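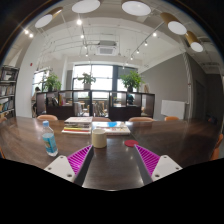 4. Recording a task with the Odach hand-held gripper

This section covers recording a pick-and-place task by hand. For remote control of the arm from the desk controller, go to section 5. Charge the gripper and pair it with the Mimton recorder before you start (section 2).

4.1 Setting up the table

1. Choose a table you can reach across without leaning on it.
2. Put out the objects for the task. A bottle and a cup are enough for a first session. Books and other everyday things can stay on the table as background.
3. Leave a hand's width of clear space on both sides of any object you plan to pick up.
4. Close the cap on any bottle that has liquid in it.
5. Check both finger pads. Wipe off dust with a dry cloth and make sure the mounting plates do not move when you push on them.

CAUTION: Do not use solvent on the ribbed pads. It hardens the surface and the pads will have to be replaced.

Note: Daylight from windows is fine. If the light changes a lot while you work, stop and start a new session.

4.2 Recording a demonstration

1. Hold the gripper still over the table and press the record button. Wait for the short tone.
2. Move toward the object at an even speed, with the fingers open.
3. Bring the fingers to either side of the object. Pause for a moment before closing.

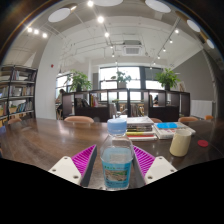 Figure 4-2. Bottle between the open V of the fingers.

4. Squeeze the trigger until the pads hold the object. Do not squeeze further — the recorder logs finger width, and an over-tight grip will be copied by the arm.
5. Lift, move to the target spot, and set the object down upright.
6. Open the fingers fully, back away along the same line, and press the record button again.

If you drop the object or miss it, finish the recording and mark it "failed" on the recorder. Do not delete it.

CAUTION: Keep your free hand out of the work area while recording. A demonstration with a hand in view is rejected at upload.

4.3 How many demonstrations

Record at least 78 demonstrations of each task before the first training run. Change the start position of the object every time, and move the background items now and then. The recorder holds 2,000 demonstrations. Upload to Abdella before it is full, as recording stops without a warning tone.

Error 568 during upload means the session has no calibration file. Repeat the steps in section 3 and upload again.

Questions about this section go to Jessie MacAulay at the Skidcombe office. Section last revised 1st April.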